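# In Favor of the Slow Grocery Line

I have been meaning to write this since February, when the Berkow market on our corner took out its last two staffed registers and then, after a month of grumbling from people like me, put one of them back.
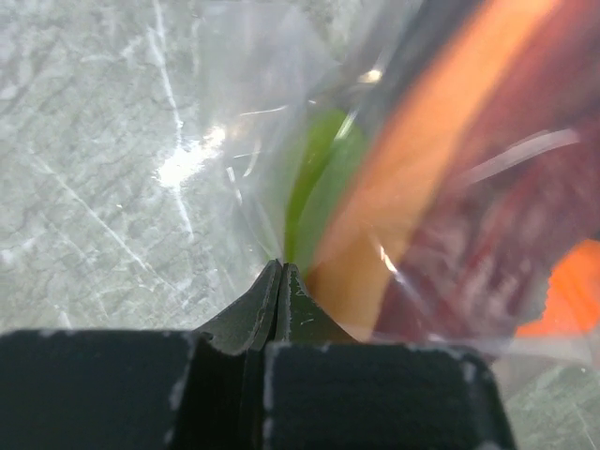 Why would anyone choose to stand in a slower line when there's a faster one open right beside it? For me the answer is company, mostly, and the small pleasure of being known a little by somebody who doesn't have to know me at all.

I should say that I'm not against speed. When my kids were small I would have paid 200 dollars some evenings to be teleported from the cereal aisle to my own kitchen, and I don't think any worn-out parent owes the rest of us a chat. The self-checkouts can stay, as far as I'm concerned. What I'd like is for the other kind of line to stay too, and for the stores to stop treating it like an old couch they can't get anybody to haul away.

My neighbor Sólveig Kvaran worked a register for 15 years, first at Tavares and then at Berkow, and she still remembers what people bought. She knew who had a new baby, who had switched to soup for one, who was baking for a funeral (it's always the butter, she told me). She never made a fuss over any of it. She'd just ask how your mother was doing and keep things moving along, and you walked out to the parking lot feeling that the day had a floor under it.

Ketill Kjærgaard, who lives upstairs from me and argues with me about everything, thinks this is sentimental. He says a store is a store, and that if I'm lonely I should join a choir. Well, I did join a choir, and I like it very much! But choir is a thing you have to be brave enough to sign up for, and you have to own the right folder, and they will notice if you can't find the note. Anybody can buy onions.

He does have a point about wages, and I've come around to it - it's easy to love a slow line when you aren't the one standing up behind it for a whole shift. So give the cashiers a stool. Pay them enough that they want to stay 15 years the way Sólveig did, and let them talk.

In the meantime I'll be at the one open register most afternoons at 3, with my onions, and you're welcome to get in line behind me.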